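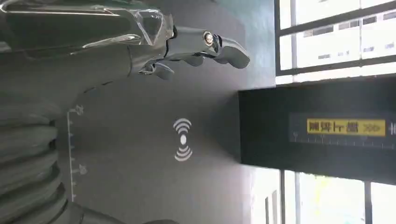
2 min read

Window film promises a lot, proves little

Prurnstead will spend part of its building budget on a clear window film that its maker says will cut cooling bills by a third. The claim deserves a harder look than it got on Tuesday, when the council approved the first order after a short discussion and a slide show.

The film is called Benorance and is sold by Itetti. The town is buying enough for 114 windows at the Reuter Building, where the tax and permit offices get the afternoon sun. The price is $657 a window, installed.

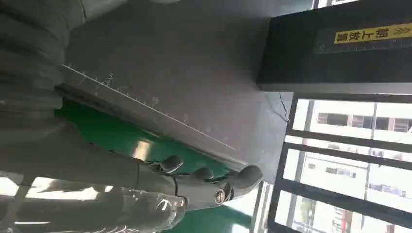
Itetti's figure comes from a single test that the company ran itself, over one summer, in a building it picked. The slides did not say what that building's windows were like before the film went on. Asked whether anyone outside the company had checked the numbers, sales manager A-yeong Han said a review was "in progress." She did not give a date. 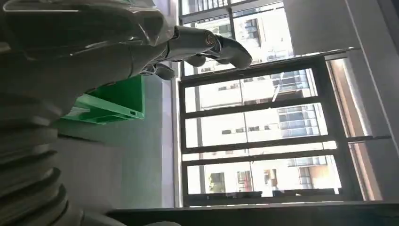 Older glass and newer glass do not gain the same amount from film, and the council never asked which kind the town has. Shape and placement matter too. Windows set over a ledge close to the floor, like these, can let sun in low across a room, and a test done on small, high windows would say little about them. Itetti's handout treats every window alike.

Ingrid Ambrose, a retired heating engineer, told the council that shades would cost $354 a window and could be taken down if they did not help. Her comments got three minutes and no reply.
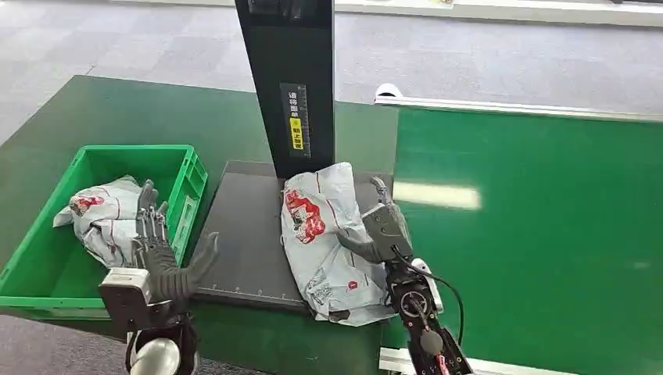
What happens next

Work starts in February. The contract has no refund if the savings fall short, though Itetti will replace film that peels. The town has set aside $3000 to track the power bills for a year. It has not said who will do the tracking, or whether the results will be made public.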